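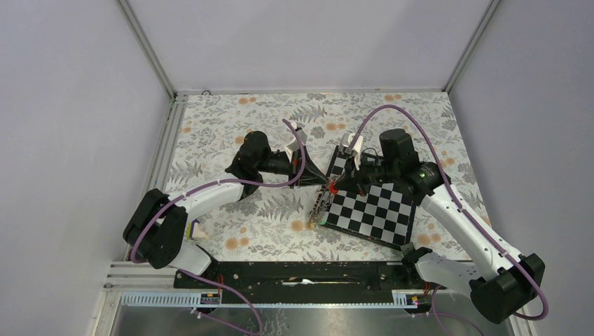 Progress report to the Bailly fund -- two-arm software, second period
Prepared by Nadège Bailly, 2021-01-08

Dear all,

Thank you for your patience over the holidays, and for the kind notes on the last report, which I passed round. Most of this period went into the planner, and I am glad to say it is in much better shape than it was when I wrote to you before.

As you may remember, Skultero used to plan each arm by itself and then check the two paths against one another. That was fine while the arms kept to their own sides, but rather hopeless once both grippers had to come within a finger's width of each other over the middle of the table. We now plan both arms together for the close part of the motion, and go back to separate plans once they have parted. On our set of 904 recorded start positions the new planner finds a path for 887. The other 17 nearly all have the right elbow folded in close, and I should like to spend a little time on those before we call the work finished.
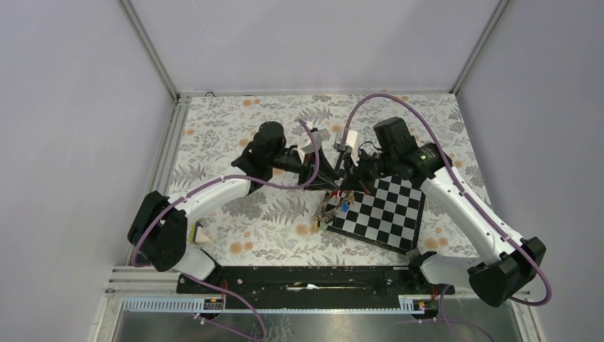
Perception has been slower going, I'm afraid. Small dangling things are hard for Nastia, our tracking module, particularly when they hang in front of the chequered board and the patterned cloth. The flowers in the print gave us a good many false outlines in the early runs -- orange ones most of all -- and we have kept the cloth on purpose, as a plain table would flatter us. Nastia now carries its last good estimate forward for up to 20 camera updates when the fingers cover the object, and then asks the planner to pause.

On tooling, the replay viewer shows both arms' commands on one timeline, which has saved everybody a great deal of squinting at log files. The Plestholm team have a copy and have already sent back a very useful list of complaints!

The budget is on track, with 90 hours of engineering time left over for the folded-elbow cases. We plan to send you the next release, with its notes, in May.

With warm thanks,
Nadège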